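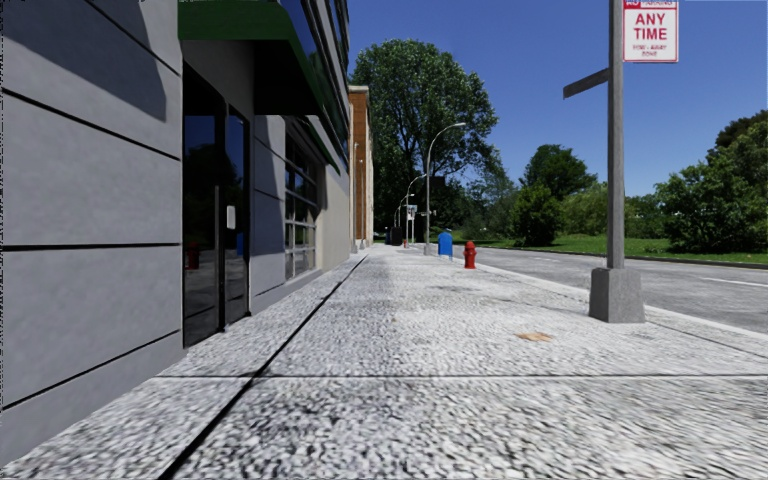
Przemysław Ziółkowski
Friday, 7:40 am

Okay, a thread about teaching a delivery robot to drive down a sidewalk, because I've been doing this since May and my family still thinks I play video games for a living. (Not a terrible summary.)

The robot is called Buko. Four of us at Travum drive it by remote control in a simulated city, and every drive gets saved as a demonstration. The model then trains on those. So my job is to steer well and, the harder part, to steer the same way twice.

Today's block is the one I've driven more than any other. Gray building on the left, road on the right, hydrant and a blue mailbox-type box out by the curb, and a big heavy sign base closer in. We call it Delacroix. Every block got named after a painter by whoever was here before me, and I have yet to find the one called Monet.

The task on Delacroix sounds like nothing. Drive up the sidewalk, don't hit anything, stop at the glass entrance with the green awning. I thought I'd have it done before lunch on my first day!

First thing I got wrong was speed. I drove it like I walk, so I'd cruise along, spot the door, and brake. Looks fine on screen. But the model learned the cruising beautifully and the braking hardly at all, and it sailed past the door like a bus that's out of service.

So now I start slowing down way earlier than feels natural. Long, boring, gentle slowdown. My supervisor calls it "driving with your grandmother's soup on the seat" and I can't get it out of my head.

Second thing: I kept wandering. There's a long joint in the paving that runs up the walkway, and my eyes lock onto it. Without meaning to I'd started following it like a lane line. Guess what the model did. Yep. We put it on a different block where the joint veers toward the curb and off it went, happy as anything, straight for the gutter.

That one cost us 800 demonstrations. We didn't delete them, they just got moved to a folder I'm not allowed to train from, which hurts my feelings a little every time I scroll past it.

The fix was to start each drive from a different spot. Close to the wall, close to the curb, a bit sideways, once in a while pointing almost at the building. You spend the first few seconds just recovering. It feels sloppy and it's the most useful stuff I record.

Side note on recovering – you can't fake it. I tried drifting on purpose and then correcting, all in one recording, and the model learned the drift too. So the drift part has to be trimmed off, and only the correction goes in. Took me an embarrassingly long time to start pressing the record button AFTER the mistake.

Somebody always asks what the controls are. Gamepad. Left stick for speed, right stick for turning, one shoulder button to start and stop recording. We tried a steering wheel for two weeks and I loved it, but my hands kept making tiny corrections the whole time, and all that jitter ended up in the data. Gamepad it is.

Now, the glass. The entrance on Delacroix is dark and reflective, so there's sky in it, and leaves, and even a dim red shape like a hydrant. I know there's no hydrant in the doorway. An early version of Buko was a lot less sure and would creep up and sit there, thinking it over.

I don't have a clever answer for that one. I just drove past the glass a lot, calmly, at the same speed, from both directions. It did get better. Whether that was me or the new camera settings somebody pushed the same week, I couldn't tell you.

Shadows are the same kind of headache. On a sunny version of a block you get these big dark shapes on the wall, and if I hesitate at one (I do, I'm human!) the hesitation goes in the recording. We have 7 lighting setups for this street and I try to drive all of them in one sitting so my mood stays the same. Yes, your mood shows up in the data. I drive closer to the wall when I'm hungry.

Dark stains and patches on the ground, too. I used to steer around them out of pure politeness. Don't do that! The robot can roll over a stain. If you swerve for it, you've just taught it that stains are solid.

We also do some teaching by hand, which is my favorite. There's a real cart in the workshop, same wheels as Buko, with a handle bolted on the back. You push it along and the wheels record how they were turned. Great for curb ramps, where the gamepad just feels mushy. Your back will complain after nearly an hour.

Fukolano is the software that stitches the pushed runs and the gamepad runs together. It's fine. It crashes if you name a run with a space in it, so please enjoy file names like pushramp3bettereally.

Someone asked in the replies if I get bored of the same street. A bit? But I've gotten weirdly fond of it. I know exactly where I want to be when I pass the signpost, and a clean run all the way to the door is a really nice feeling, like parking in one go.

If you're starting out at this: do 3 slow drives before you record any, take your thumb completely off the stick when you stop, and throw out the run where you sneezed. I kept the run where I sneezed.

Next up is the same block in the other direction, with pedestrians switched on. I've asked for slow ones. Will post how it goes, coffee first.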